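Living With Less Kitchen

The owner of Tanner, a small downsizing service in Bristside, spends most of her working week in other people's kitchens. Her clients are moving from a house to an apartment, and the kitchen is usually the room they have put off until last. We talked at her office on 18th January, between two jobs, about what people keep, what they give away and how they cook once they have moved.

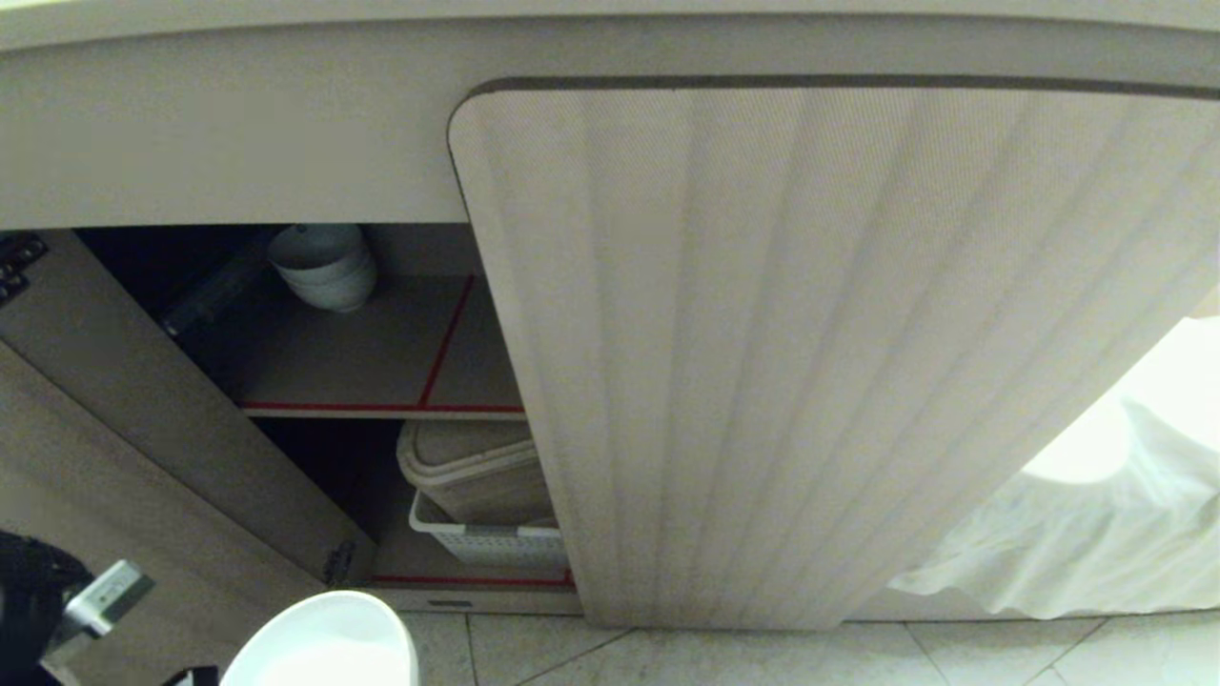
By Corinne Halvey

Tanner has been in business for eight years. Before that its owner worked in the sales office at Ulico, a cabinet maker on the other side of town, and she says the change was smaller than it sounds.

"At Ulico I listened to people tell me what they wanted to store," she said. "Now I stand there and look at what they really have. It's the same conversation, only I get to see the fish poacher."

Most of her clients are over 60. Many are moving into the Relus, a converted mill near the river where the apartments run to about 600 square feet. The kitchens there are part of the living room. There is no pantry, and the cabinets are low.

"People see the floor plan and they worry about the bedroom," she said. "They measure the bed. They never measure the pots."

Starting with the meals

She doesn't begin by opening cabinets. On the first visit she asks clients to tell her what they ate over the past week, breakfast included, and she writes it down. Then she asks who comes over, and when.

"A lot of people tell me they need the big roasting pan for Thanksgiving. So I ask where Thanksgiving was last year, and it was at their son's house. It was at the son's house the year before, too. Then we can talk about whether the son would like a roasting pan."

The list of meals becomes the list of things to keep. One client, a retired bus driver, ate oatmeal, soup and fried eggs and was content with that. His whole kitchen went into two boxes. Another client bakes bread for half her building and kept a stand mixer, a scale and all of her pans, and gave up her dining table to make room.

"I told her I thought it was a good trade," the owner said. "She was never going to sit at that table. She eats standing up while the bread is in the oven."

She is wary of rules about how many plates or mugs a person should own. Her own cabinet has more mugs than she would like to admit, she said, and she uses all of them because she hates washing up in the morning. 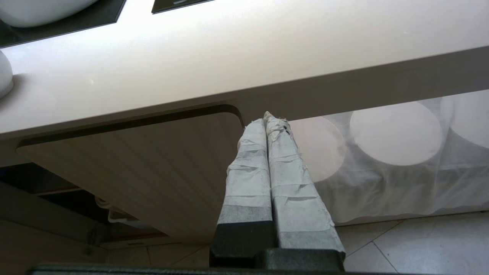

Many of her clients want to know how much counter space they will need, and she thinks they usually ask for too much of it. In her experience a long counter fills up with mail, medicine and small appliances until the part used for cooking is the size of a cutting board. The surface matters less to her than the habit. A glossy white countertop like the one in the picture looks wonderful on moving day, she said, and it will look just as good a year later if someone wipes it down every night and doesn't let the toaster, the blender and the bread box all settle on it. "Pick the one machine you use every day. That one can live out. Everything else has to earn a trip from the cabinet."

She has clients test this before the move. They clear the old counter down to the length of the new one, mark the limit with a strip of masking tape and cook that way for a couple of weeks. Some of them call her to complain. By the second week they have mostly stopped calling.

The trouble with low shelves

The harder problem is height. Small apartments often put storage below the waist, and people in their seventies and eighties don't want to kneel for a saucepan. The owner keeps the heaviest things on the highest shelf her client can reach without stretching, and the things used once a year at the bottom.

"Cast iron is the one I argue about," she said. "It's heavy, they love it, and it ends up on the floor of the cabinet because that's where it was in the old house. Then one day they don't feel like bending down, so they stop making cornbread. I'd sooner leave the skillet on the stove forever."

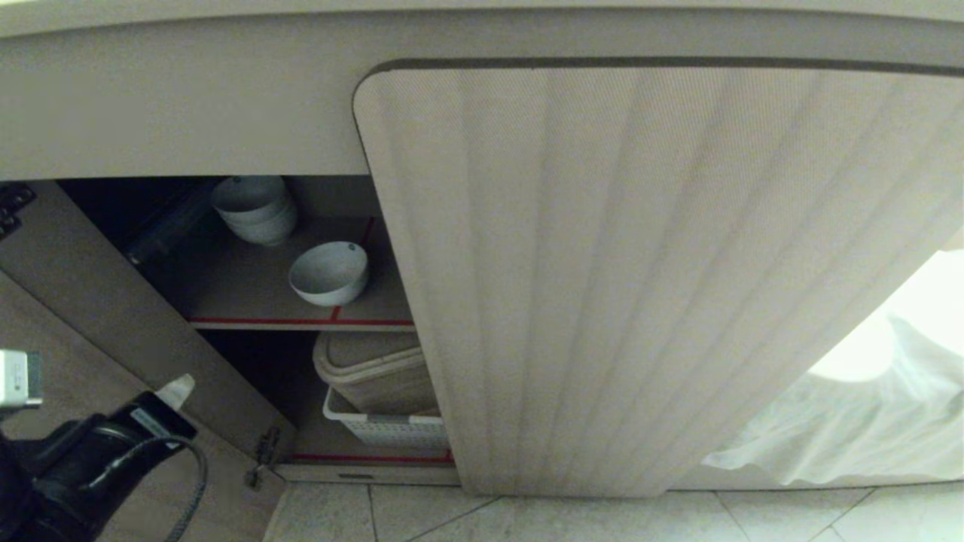
She said the same goes for dishes stacked too high. If a person has to lift a whole pile to get to the bowl underneath, they will use the top one over and over and forget the rest. She likes short stacks of one kind, with the everyday pieces closest to the door, and she doesn't care if it looks uneven.

Storage products are a sore point. Clients often greet her with a bag of wire racks and plastic bins bought the week before. She asks them to keep the receipt until the move is over.

"You can't organize a cabinet you haven't lived with," she said. "Wait a month. Half of what you thought would be a problem won't bother you, and there will be something else you never thought of, like the trash can. It's very often the trash can."

What it costs

Tanner charges $699 for a kitchen. The price covers the first visit, 4 hours of sorting, and an afternoon of unpacking at the new place. She doesn't sell anything on a client's behalf. Items in good shape go to a church thrift store or to family, and she drives them over herself if the client no longer has a car.

She admits the price puts some people off, and she doesn't push. She will talk anyone through the meal list over the phone for free, and a fair number of callers manage the rest with a daughter or a neighbor.
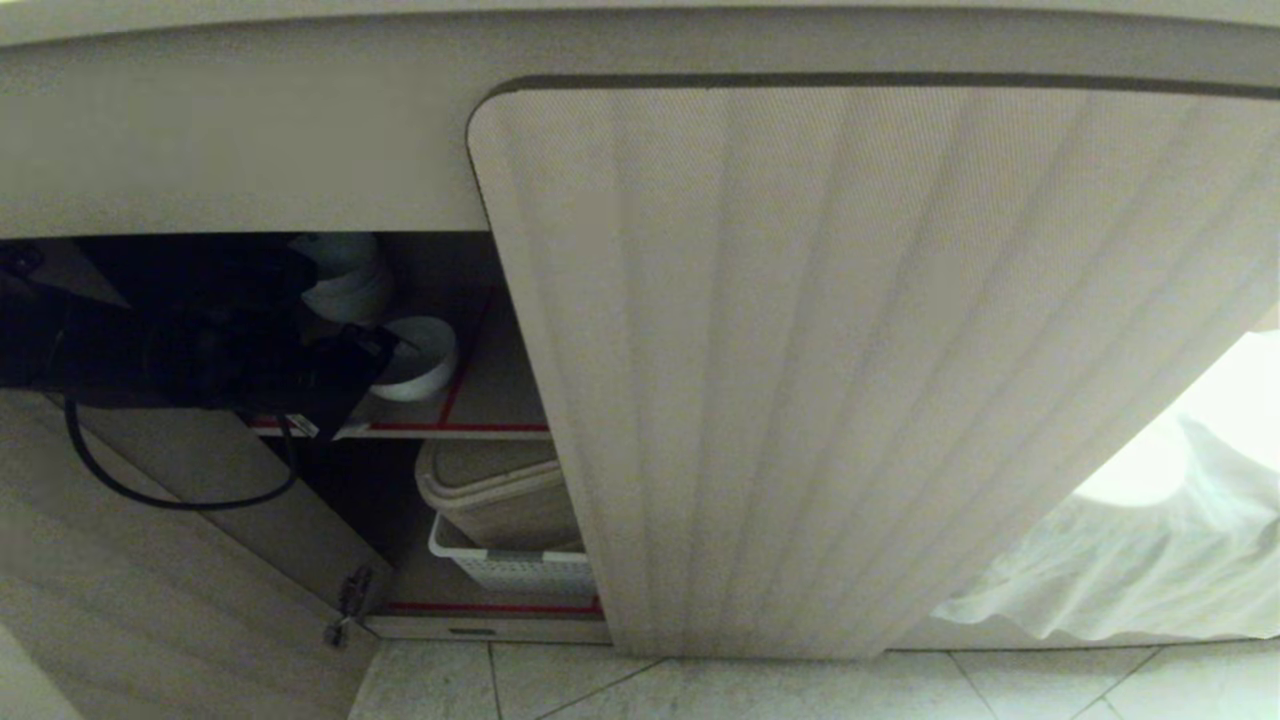 What people miss

I asked whether anyone regrets it. She thought about that for a while.

"Sure. Not the things I'd expect, though. I've never had a person call me about good china. I had a man call about a potato masher. He'd had it since he got married, and we put it in the donation box because he had another one. He didn't like the other one."

She drove back to the thrift store and found it, still in the bin by the register, and paid a dollar for it. Since then she has asked every client to handle each tool before it goes in a box, even the ones that look like duplicates. It slows the job down. She has also started a holding box, taped shut and dated, which stays with the client's family for three months. If no one asks for what is inside, it goes.

Spring is her busy season. The next group of apartments at the Relus opens in March, and she already has several kitchens booked, one of them belonging to a couple who can't agree on a pressure cooker.

"He wants it and she's afraid of it," she said. "I told them I'd come back when they've made up their minds."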